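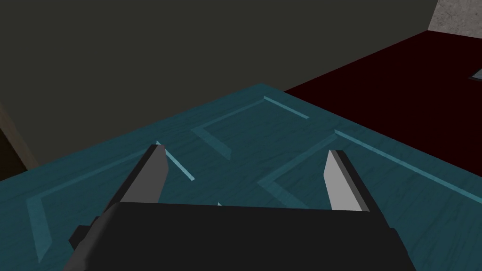

Keerthana Kotian reckons a rule for robots is only worth writing down if you can tell, from the log alone, whether it was broken. She told me that over lunch one Friday, and I went home and threw out most of my first draft of this chapter.

# Chapter 10: House Rules for Doors

I used to teach doors as a motion problem. Find the edge, get a grip, swing, let go. My students loved it and so did I, and then we took the whole lot to our practice flat in Prumthorpe and had to think about who might be standing on the other side. (Bathrooms especially. You'd be amazed how little my old notes had to say about bathrooms!)

So this chapter is about conduct. I'm assuming you've done the grasping exercises in Chapter 9 and can get an arm to a door without drama. What we'll build now is a written code of practice for a robot working in a home, starting in simulation, where a bad swing costs you a restart and a bit of pride.

The code I use began life as a document called Dadside, and it had 44 rules in it. Edvin Sjögren and I cut it down over a winter, arguing the whole way. These are the ones that deal with doors:

1. Pause before a closed door and announce yourself.
2. Keep the base still while either gripper is touching a door.
3. Set a force limit for each arm before contact, and write it in the run sheet.
4. If contact is lost, stop both arms. Don't chase the door.
5. Leave the door as you found it, unless the task says otherwise. 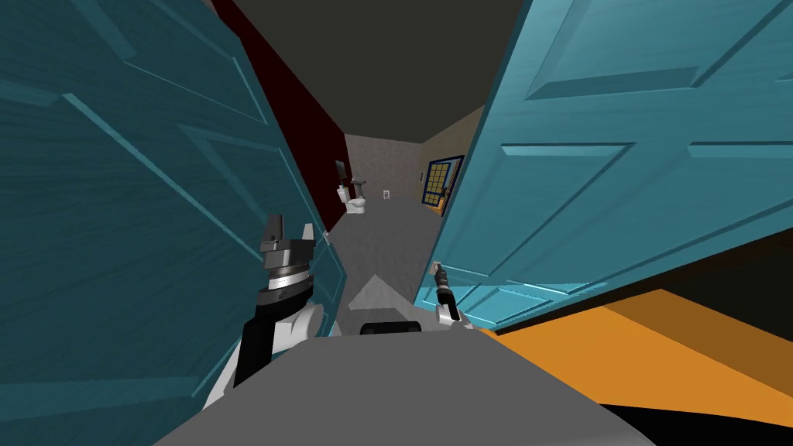 **Figure 10.1** Two arms, two panel doors and a narrow way through, in simulation.

Rule 2 gets the most grumbling. Two arms and a rolling base all moving at once can look lovely on screen, and it's faster, I'll give you that. But when something goes wrong you have three things to untangle in the log, and a beginner will nearly always blame the wrong one. Learn it the slow way first.

Rule 4 is Edvin's. He wanted it at the top of the list and he's probably right, but I've kept the order in which you'll need them.

## Before you start

Your main job for this chapter is a set of 200 simulated door runs, each checked against the five rules. Use the Phromma run sheet at the back of the book, or make your own if you fancy different colours and a bigger comments box. Record every stop, including the dull ones. We'll sort them by cause in Section 10.2, so please don't tidy them up beforehand.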